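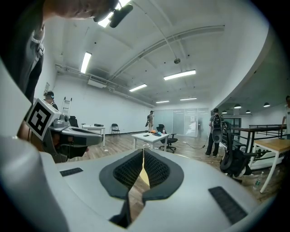 Jundidus Field Collection — Room and Equipment Inspection Checklist
Site: Prurkonberg, upper level
Collection program: Kenilach
Inspection date: 12th August

Scope

This checklist applies to any room in which operators record demonstrations with hand-held grippers for the Kenilach training set. It is completed before the first recording of a session and kept with the session log. Items are marked Pass, Pass with comment, or Action. An item marked Action must be closed before the area it concerns is used.

Section A. Floor and walkways

A1. Walkways between stations clear of furniture. Pass with comment.
Swivel chairs drift during a session. Operators wearing backpacks need more turning room than the floor plan allows. Return chairs to the tables at each break.

A2. No cables across walking routes. Action.
Cables are to be taped down or routed along the wall. Unused cables are to be coiled and stored. Operators look at their hands while recording and cannot be expected to watch the floor.

A3. Floor free of paper scraps, tape ends and liquids. Pass with comment.
Drinks are to be kept capped and away from table legs.

A4. Ladders stored flat or secured upright. Action.
A ladder leaning against a wall without a strap does not meet the site rule. Two straps have been requested from the building office.

Section B. Edges and barriers

B1. Railing at the open edge firm along its full length. Pass.

B2. Nothing stored on or against the railing. Pass with comment.
Chairs near the railing must not be used to hold bags or loose equipment. A clear strip of 5 feet is to be kept on the room side.

B3. Tasks near the railing limited to those with no thrown or rolling objects. Pass.
The ball and bottle tasks are assigned to tables on the wall side only.

Section C. Worn equipment

C1. Head-mounted units fitted and straps adjusted. Pass.

C2. Backpack straps and trailing cords secured. Pass with comment.
Loose cords caught on a chair arm twice in the December session. Tuck all cords before standing up.

C3. Operators given a break after each 15 minutes of recording. Pass.

Section D. Grippers

D1. Finger pads whole, matched and seated on both fingers. Pass.
Replace pads in pairs. A worn pad paired with a new one changes the grip and makes the recordings hard to compare.

D2. Fingers open and close freely by hand. Pass.

D3. Marker cubes clean, undamaged and tight on the mount. Pass with comment.
One cube on the spare set had a lifted corner. The spare was removed from use and tagged.

D4. Camera modules wiped and fixed. Pass.

Section E. Recording conditions

E1. All ceiling lights working. Pass.

E2. Glass partitions checked for reflections of markers. Pass with comment.
Stations facing the glass are to be turned toward the plain wall where space allows — Rizk software flags most false marker readings, but not every one.

E3. Personal items removed from task tables. Action.
Phones, caps and drinks belong on the side desk unless listed in the task sheet. An unlisted object in a demonstration is treated as part of the task when the system is trained.

E4. Storage available for the session target of 200 demonstrations. Pass.
The drive was sized for 210, which leaves little room for repeats. Request a second drive before the next session.

Inspector's general comment

The room is suitable for continued collection once A2, A4 and E3 are closed. The completed form is to be returned to the Jundidus safety desk, with the corrected items initialed.

Last updated: revision 5

Related items
Kenilach Operator Briefing Sheet
Gripper Pad Replacement Procedure
Marker Cube Cleaning and Storage
Prurkonberg Emergency Exits, Upper Level
Rizk Recording Software: Session Start Guide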